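Week 8: Reading a Spec Sheet (Soundbars and Home Speakers)

Hi all, these are my notes from Thursday, tidied up a bit.
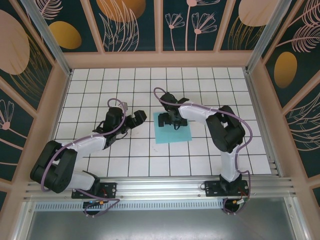 One of you wrote to me after class asking why the Tekmont bar, at 600 watts, should sound no louder than the Clirkska that claims a lot less. Good question! Makers love to print peak power, the burst a speaker can survive for a blink. What you want is the RMS figure, the power it can keep up all evening. If the box only gives you one number and it's huge -- be suspicious.

Then there's frequency range. The Yammine sheet I handed out starts at 43 Hz, and I got pretty excited about that until I noticed there was no tolerance next to it (no plus or minus 3 dB, nothing). Without one you can't tell how quiet the speaker has gotten by the time it reaches the bottom.

Inputs: look for HDMI eARC if your TV has it. Optical is fine for plain stereo and ordinary 5.1, but it won't carry lossless Atmos.

For next time, pick any Hurero model and mark up its sheet. Circle whatever is missing, too. It should take you 15 minutes, and please bring it on paper.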